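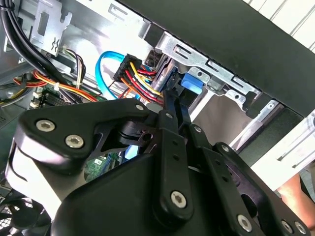 Several poets who write to us have asked whether a translation may be submitted while the rights in the original are still being cleared, and one adds that the guidelines on the old site seemed to say both yes and no.

It may. The submission form now contains a box for works in this position. Please name the rights holder and state how far the correspondence has gone. A contract cannot be issued until written permission has been received.

Translations and Bilingual Editions: Frequently Asked Questions

What does Irden publish in translation?

Irden publishes poetry and short prose in English translation, chiefly in the Pustine series. Titles are between 48 and 120 pages and appear with the original text on the facing page. We do not publish novels, memoirs or books for children. Anthologies are considered if a single translator or a pair of translators is responsible for the whole.

When is the reading period?

The current period closes on 28th June. The next opens in December. Work received between periods is returned unread.

What should a submission contain?

Please send 18 pages of translation, the same pages in the original language, a note on the author and a list of any poems that have already appeared in magazines. The note should not exceed one page. Reviews of earlier books are not needed at this stage.

May I send work that is under consideration elsewhere?

Yes, provided that we are told at once if it is accepted by another publisher. Individual poems may be withdrawn from a manuscript without affecting the rest.

How are decisions made?

Each submission is read by two editors, one of whom has a reading knowledge of the original language. Where no editor has that knowledge, an outside reader is appointed and paid by the press.
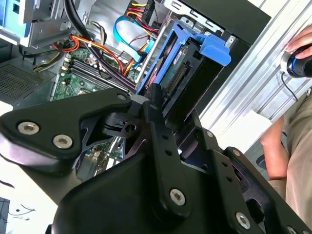 If the two reports disagree, the manuscript is passed to a third reader, whose view is final for that reading period. Reports are confidential, although a short summary may be given to translators whose work is shortlisted. Decisions are normally sent within nine weeks of the closing date.

Is the translator named on the cover?

Yes. The translator's name appears on the front cover and title page, in the same size of type as the author's on the latter. Copyright in the translation remains with the translator.

How is the facing text set?

Both languages are set in Clirkus unless the original requires a script that the typeface does not support. Line numbers are added only to poems of more than 100 lines. Translators receive two sets of proofs and are asked to check the original as well as the English.
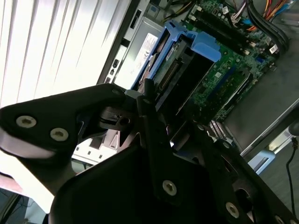 Helen Marwick
Translations Editor, Irden

Can a poem with an unusual layout be included?

In most cases, yes. Please supply a PDF showing the intended spacing alongside the ordinary text file. Fold-outs and color pages are agreed on separately and may affect the date of publication.

Are out-of-print titles available?

The Chang reading room holds 389 titles, including every volume in the Pustine series. They may be consulted on site by appointment but cannot be borrowed. Photocopying is limited to a single poem or five pages, whichever is shorter.

May I quote from a Pustine title in a review or thesis?

Short quotations do not require permission if the author, translator and publisher are credited. Requests to reprint a complete poem should be made in writing, with details of the publication and the expected print run.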